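About Us

Hello, and thanks for clicking on the page most people skip! I'm the person who answers the emails, so if you've ever written to Prilla Supper School and got a reply with too many brackets in it, that was me.

We're a small cooking school in Virnura, up the hill from the old bus depot. We teach ordinary people to cook ordinary dinners, a bit better and with a lot less fretting than before. There are no chef's hats and no certificates. You come in, you put on an apron, you cook something, and then everybody sits down together and eats it.

I started the school out of my own kitchen, which had one good burner and one that sulked. Four people could fit if none of them wanted to open the fridge. Word got around, the way it does, and before long I had a waiting list taped to the pantry door and neighbors wondering why my street smelled like fried onions every night at 7 p.m. So I went looking for a real room, and I found one in a former upholstery shop with big windows and terrible wiring. Fixing the wiring took most of a winter and nearly all of my savings. The windows are still wonderful.
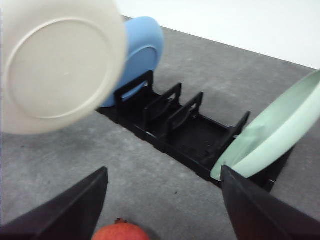
Team: Home Kitchen Classes

That's my corner of the school, and it's where nearly everyone begins. The basic course is called Jeren (it's the name of the street I grew up on, and I couldn't think of anything better at the time). You get soups, beans, rice, eggs, a roast chicken, two kinds of flatbread and a salad dressing you'll never need to look up again. We go slowly. If your onions burn, we scrape the pan and chop some more onions.

People ask if they need to know anything before they come. You don't! I've had students who had never peeled a potato, and I've had students who'd been cooking for a family since before I was born and just wanted to be in a kitchen where somebody else did the shopping. They end up at the same counter and mostly they end up swapping recipes. I've picked up at least as many dishes as I've given out, including a cold yogurt soup I now make all through August.

Our other course is Qin, and it's for the folks who've done the basics and want to play. Dumplings, pickles, stuffed vegetables, proper stocks, things wrapped in leaves. It runs longer in the evening and it gets loud. I love it. I also come home from it smelling of vinegar, and my dog has opinions about that.

Money, because I hate pages that hide it: the basic course is $114 and Qin is $404, and both prices include all your ingredients and the supper at the end. If that's hard to manage this month, write to me anyway. We keep a couple of places aside in every course, I don't ask for paperwork, and I won't bring it up again once you're in the room.

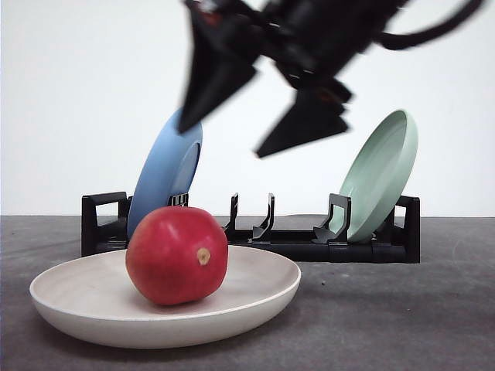

I get asked a lot about where the recipes come from. Some are from my grandmother, who measured everything in coffee cups and never the same coffee cup twice. A good many came from students. The rest I've pieced together over years of making dinner when I was tired and somebody was hungry, and I think those are the best ones we have. They all live in a fat binder by the door. You're welcome to copy out anything you like, and if you spot a mistake, please write it in the margin in pen. (Pencil rubs off. I've lost some very good corrections that way.)

There are 700 recipes in that binder now, and I'll admit a fair number of them are lentils.

We buy nearly everything from the covered market and two farms out past the reservoir. That means the menu moves around with the weather. If you sign up in spring hoping for tomatoes, you'll be making something with peas instead, and I hope you'll forgive me by the time you've eaten it. We can cook around most allergies as long as you tell us when you book. Please don't save it as a surprise for the night! I can swap out nuts or eggs or wheat easily enough with a day's warning, and much less gracefully with a pan already on the stove.

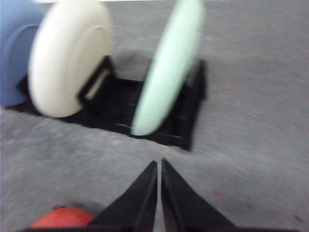
Kids are welcome from the age of eight if they bring a grown-up along. They're often the bravest cooks in the room. Teenagers can come by themselves to the afternoon sessions, which finish by 5:30 so there's time for homework, or whatever it is they tell me they're going home to do.

We also do a community supper once a month. It's pay what you like, you don't have to be a student, and the students from Qin do most of the cooking. Last year we served 2671 suppers that way, counting the ones that went out the door in boxes. I still get a little wobbly thinking about that number, having started with four people and a sulky burner. If you'd like to lend a hand, the most useful thing is to turn up early and chop.

As for what's next, I'd like a bread oven. I've wanted one for years and I bring it up more than I should. There's a patch of yard behind the building that would be just right, once we've dealt with the brambles. 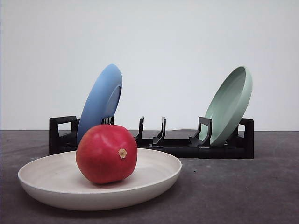
Written by the founder, Prilla Supper School, Virnura

A few practical bits before you go. The front door sticks, so give it a shove. There's parking behind the depot in the evenings, and the hill bus stops right across from us. Wear shoes you don't mind getting flour on. Aprons are here, and so are knives, though you can bring your own if you're attached to it (I understand completely, I have one I won't lend to anyone).

New dates go up at the start of each month and the evening classes fill first. If the one you want is full, put yourself on the list, as people do drop out and I'll email you straight away. And if you've got a question I haven't covered, use the contact form. It comes to me, and I usually get to it in the morning with my first coffee.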